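홈 > 리뷰 > 의류 관리 > 보풀 제거기

Zeller 충전식 보풀 제거기 사용기: 니트 기준 평가

겨울옷을 정리하는 2월에 맞춰 보풀 제거기를 교체했다. 기존에 쓰던 제품은 Rolthorpe의 건전지식 모델로, 날이 무뎌진 뒤 교체용 날을 구할 수 없어 폐기했다. 새로 구입한 것은 Zeller의 충전식 모델이다. 본 리뷰는 니트 의류에 한정하며, 코트와 담요에 대한 내용은 뒤에 짧게만 적는다.

1. 구성과 기본 사양

구성품은 본체, 보호 캡, 청소용 솔, 여분 날 1개, 충전 케이블이다. 전용 파우치는 없다. 표기된 연속 사용 시간은 60분이고, 날 커버는 높이를 두 단계로 조절한다. 낮은 단계는 날과 원단의 간격이 좁아 절삭량이 많고, 높은 단계는 간격이 넓어 절삭량이 적다. 니트에는 높은 단계만 사용했다. 낮은 단계는 면 맨투맨과 운동복 바지에서만 시험했다.

본체 무게는 주방 저울로 재서 370g이었다. 한 손으로 쥐고 스웨터 한 벌을 처리하는 동안은 부담이 없으나, 세 벌째부터는 손목에 무게가 느껴진다. 손잡이 표면은 무광이며 미끄러짐은 없다. 전원 스위치는 엄지 위치에 있고 걸림이 다소 뻑뻑하다. 작업 중 의도치 않게 꺼지는 일은 없었다.

2. 작업면 준비

보풀 제거기의 결과는 기기보다 작업면에 좌우되는 경우가 많다. 원단이 접히거나 떠 있으면 커버의 구멍으로 편물이 밀려 들어가 올이 잘린다. 단단하고 평평한 면이 가장 좋고, 침대 위에서 할 때는 옷 안쪽에 두꺼운 종이나 얇은 판을 한 장 넣는다. 매트리스는 누르는 힘을 흡수하므로 판 없이 작업하면 커버의 접촉 압력이 일정하지 않다.
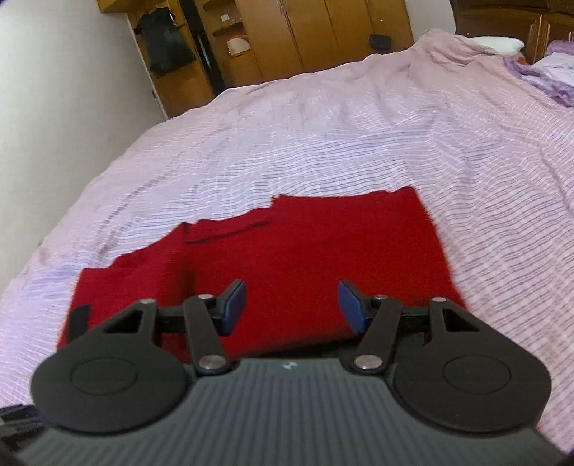 편물은 당기지 않는다. 늘어난 상태에서 밀면 보풀의 뿌리까지 깎이고, 원래 길이로 돌아왔을 때 그 부분만 얇아 보인다. 소매는 솔기를 기준으로 납작하게 눕히고, 겨드랑이와 옆선은 마지막에 처리한다. 고무단은 골이 깊어 커버가 고르게 닿지 않으므로 골 방향으로만 움직인다.

단추, 지퍼, 자수, 라벨이 있는 부분은 최소한 손가락 한 마디 정도 띄운다. 늘어진 실밥은 먼저 가위로 정리한다. 건조 상태도 확인해야 한다. 습기가 남은 울은 섬유가 눕기 때문에 같은 자리를 여러 번 지나게 된다.

3. 절삭 성능

시험에는 울 혼방 스웨터, 아크릴 카디건, 캐시미어 혼방 목폴라를 사용했다. 모두 두 시즌 이상 입은 옷이다.

울 혼방: 높은 단계에서 원을 그리며 두 번 지나가면 굵은 보풀은 대부분 제거된다. 표면의 잔털은 남지만 착용 상태에서는 거슬리지 않는다.

아크릴: 보풀이 질기게 뭉쳐 있어 한 번에 떨어지지 않는다. 세 번 이상 지나야 했고, 팔꿈치 안쪽의 큰 덩어리는 결국 가위로 잘랐다. 세 소재 중 결과가 가장 떨어진다.

캐시미어 혼방: 압력을 거의 주지 않고 기기 무게만으로 밀었다. 결과는 좋으나 한 번 지날 때마다 섬유가 줄어드는 소재이므로 시즌당 한 번을 넘기지 않는 편이 낫다. 이 용도로는 Paltora의 수동 빗이 더 안전하다. 시간은 두 배 넘게 걸린다.

Rolthorpe 구형과 비교하면 절삭 속도에서 차이가 크다. 구형은 건전지가 소모되면서 회전수가 떨어졌고, 그 상태에서 보풀을 자르지 못하고 잡아당기는 일이 잦았다. Zeller는 잔량이 낮아져도 회전음의 변화가 거의 없다가 방전 시 바로 멈춘다. 잔량 표시등이 한 개뿐이라 멈추는 시점을 예측하기 어렵다는 점은 불편하다.

4. 배터리와 소음

완전 충전 후 멈출 때까지 니트와 운동복을 합쳐 9벌을 처리했다. 일반 가정의 한 시즌분으로는 충분하다. 충전하면서 사용할 수 없는 구조이므로 작업 전날 밤에 충전해 두는 것이 좋다. 충전 단자에는 덮개가 없어 보풀 먼지가 들어간다. 사용 후 솔로 한 번 털어낸다.

소음은 전기면도기보다 크고 헤어드라이어 약풍보다 작다. 날에 보풀이 끼면 음이 높아지므로 청소 시점을 판단하는 기준이 된다.

5. 먼지통과 청소

먼지통은 반투명이며 옆으로 당겨서 분리한다. 용량이 작다. 울 스웨터 한 벌에 한 번은 비워야 하고, 가득 찬 상태로 계속 쓰면 흡입이 약해져 잘린 보풀이 옷 위에 남는다. 결합부의 유격이 있어 기기를 세게 내려놓으면 먼지통이 빠진 적이 두 번 있다.

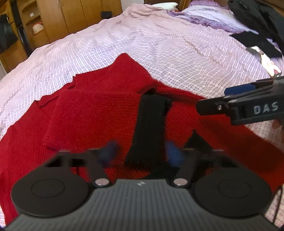

문: 보풀 제거 작업은 세탁 전과 세탁 후 중 언제 하는 것이 좋은가?
답: 세탁 후 완전히 말린 상태에서 하는 것이 좋다. 세탁 전에는 피지와 먼지가 날에 묻어 절삭력이 빨리 떨어진다. 작업 후 남은 부스러기는 옷솔로 털거나 점착 롤러로 제거하면 된다.

날 청소는 커버를 돌려 분리한 뒤 솔로 한다. 물세척은 불가하다. 날을 빼낼 때는 반드시 전원을 끄고, 축에 감긴 실이 있으면 핀셋으로 푼다. 여분 날의 체결은 나사 없이 밀어 끼우는 방식이며, 끝까지 들어가지 않으면 커버가 잠기지 않는다.

6. 유지비

교체용 날은 개당 2,000원이다. Tamihana의 호환 날도 끼워 보았으나 두께가 미세하게 달라 커버와 닿는 소리가 났고, 바로 빼냈다. 순정품 사용을 권한다.

7. 기타 원단

울 코트는 넓은 면에서 작업이 빠르지만 깃과 주머니 입구는 커버 지름이 커서 닿지 않는다. 플리스 담요는 표면이 뭉친 부분만 국소적으로 사용했고, 전체를 밀면 기모가 고르지 않게 깎인다. 레이스와 망사에는 사용하지 않았다.

평가
절삭력: 좋음 (아크릴은 보통)
배터리: 좋음
먼지통: 미흡
소음: 보통
유지비: 좋음

먼지통 고정 방식이 개선된 후속 모델이 나오면 그쪽을 우선 검토할 만하다. 현행 제품도 울 니트가 많은 집이라면 구입할 이유가 있다. 아크릴 위주라면 날이 더 큰 유선 제품을 먼저 알아보는 것이 맞다.

최근 글
- 스팀다리미 물때 제거 주기
- Paltora 수동 니트 빗 장기 사용
- 니트 보관: 접기와 걸기의 어깨 변형 비교
- 울 전용 세제의 헹굼 횟수

문의하기 | 이용 안내 | 무단 전재 금지 | 맨 위로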